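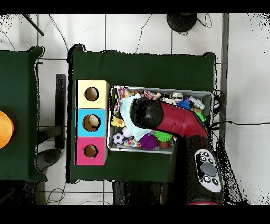 Figura 1. Bandeja cheia e as três caixas à esquerda, com uma bola na caixa azul.

4. Recolher exemplos com a bandeja misturada

Se chegou até aqui, já tem o braço calibrado e a conta de gravação aberta no Nanska (secções 2 e 3). Agora vem a parte de que eu gosto mais, e também aquela em que se estraga mais material: gravar os exemplos propriamente ditos. Vou contar como faço eu no projeto Te Moana, com as manias todas incluídas — algumas aprendi-as com a Shona Ellery, outras à custa de tardes deitadas fora.

A tarefa é simples de dizer: tirar um objeto da bandeja e largá-lo dentro de uma das caixas. Um exemplo é isso e só isso. Um objeto, uma caixa, princípio e fim.

4.1 Preparar a mesa

1. Estique a toalha verde. Pode ficar uma prega ou outra, não faz mal, mas passe a mão na zona onde vai assentar a bandeja.

2. Ponha a bandeja ao alcance do braço e as três caixas em fila ao lado dela, encostadas umas às outras, com os buracos virados para cima.

3. Despeje os brinquedos de uma vez. A sério, de uma vez! Eu comecei por arrumá-los bonitinhos, as bolas para um lado e os peluches para o outro, e o modelo aprendeu a procurar as bolas sempre no mesmo canto. Foram 83 exemplos para o lixo.

4. Misture moles com duros. Uma bola de borracha com picos, um pano amarrotado, um peluche, uma lata: cada um pede uma maneira diferente de fechar os dedos, e é essa variedade que queremos.

5. Confirme nas duas vistas (a de cima e a lateral) que se veem a bandeja e as caixas. Se faltar um bocado de alguma caixa, mexa nas caixas e deixe as câmaras em paz.

Nota: a ordem das cores na fila escreve-se na ficha da sessão, no campo «disposição». Escreva-a sempre a partir da mesma câmara. Eu uso a de cima e começo pela caixa que aparece mais longe da base do braço.

4.2 Gravar um exemplo

1. Leve o braço à posição de espera, por cima da bandeja, com a garra aberta.

2. Carregue em «Novo exemplo» no Vatow e espere pelo sinal sonoro. Se arrancar antes do sinal, perde os primeiros instantes e o programa não avisa.

3. Escolha o objeto antes de começar a descer. Hesitar a meio caminho é o erro mais comum de quem começa: fica gravado um ziguezague que o modelo vai imitar com todo o empenho.

4. Desça devagar e a direito. Nos peluches e nos panos pode carregar um pouco, que o tecido cede.

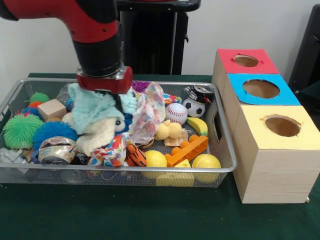 Nas coisas duras é outra conversa. Pare assim que sentir resistência, suba uns milímetros e só depois feche. A Shona Kerslake faz isto tudo num gesto único, eu ainda preciso de duas tentativas com as latas, e está bem assim. Uma tentativa falhada seguida de uma boa pode ficar no mesmo exemplo, desde que marque a caixa «recuperação» no fim.

5. Feche a garra e levante na vertical até passar a borda da bandeja. Só então vá para o lado. Quem corta caminho acaba a arrastar meia bandeja atrás.

6. Pare por cima do buraco da caixa escolhida. Conte até um, com calma, e abra.

7. Volte à posição de espera e carregue em «Fechar exemplo». O regresso também faz parte do exemplo, por isso não o corte.

Cuidado: nunca meta a mão na bandeja com o exemplo aberto, nem para endireitar uma coisinha de nada. Se for mesmo preciso, carregue em «Anular», arrume e comece de novo. E com o braço em movimento não se põe a mão lá, ponto final.

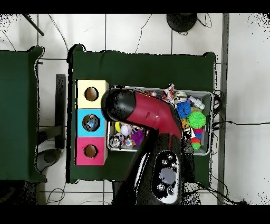
Figura 2. O braço dobrado sobre a bandeja, com a ponta junto às caixas. Na vista de cima, tapa boa parte dos brinquedos.

4.3 Quando o braço tapa a vista

Vai acontecer muitas vezes, e é normal. A câmara de cima perde o meio da bandeja sempre que o braço se dobra sobre ela, e é para isso que temos a lateral. O que eu faço:

1. Durante a descida, guio-me pela vista lateral.

2. Para largar, olho para a de cima, desde que o buraco esteja à vista. Se a articulação estiver por cima dele, vou pela lateral e desço um pouco mais antes de abrir.

3. Se o objeto que quero ficar escondido nas duas vistas, escolho outro. Não vale a pena adivinhar — o modelo também não vai conseguir ver.

4.4 Ritmo e quantidades

Cada sessão tem 300 exemplos. Nas minhas costumo ir até 306, para ter folga na revisão. O objetivo do conjunto completo são 4,000 exemplos, e contamos fechá-lo em dezembro, por isso não há razão para correr.

Quando a bandeja começar a ficar rala, esvazie as caixas, devolva tudo e volte a misturar. Convém também mudar a ordem das cores de uma sessão para a outra (e atualizar a ficha, que é o que toda a gente esquece, eu incluída).

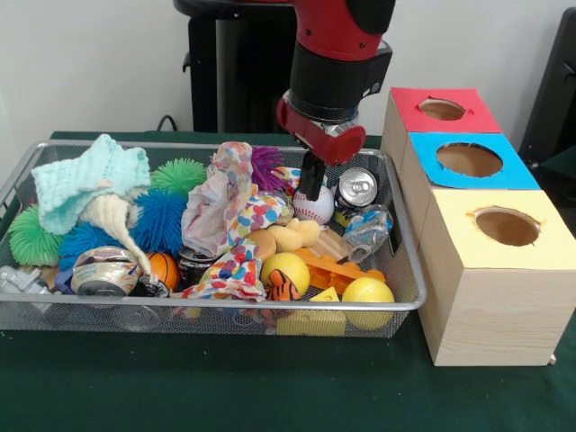 Figura 3. Garra logo acima da bola de basebol, vista pela câmara lateral.

4.5 Bolas e outras coisas que fogem

1. Alinhe primeiro o dedo com o centro da bola e só depois acabe de descer.

2. Se a bola rolar, não vá atrás dela. Suba, espere que pare e torne a alinhar.

3. Se saltar para fora da bandeja, anule o exemplo.

4. As bolas de picos agarram-se bem, mas às vezes trazem um pano preso. Se vierem dois objetos juntos, largue-os na caixa e marque «duplo» na ficha.

Nota: os exemplos marcados «duplo» não contam para o total da sessão, mas não os apague. O Delell separa-os sozinho na revisão, que fica explicada na secção 5.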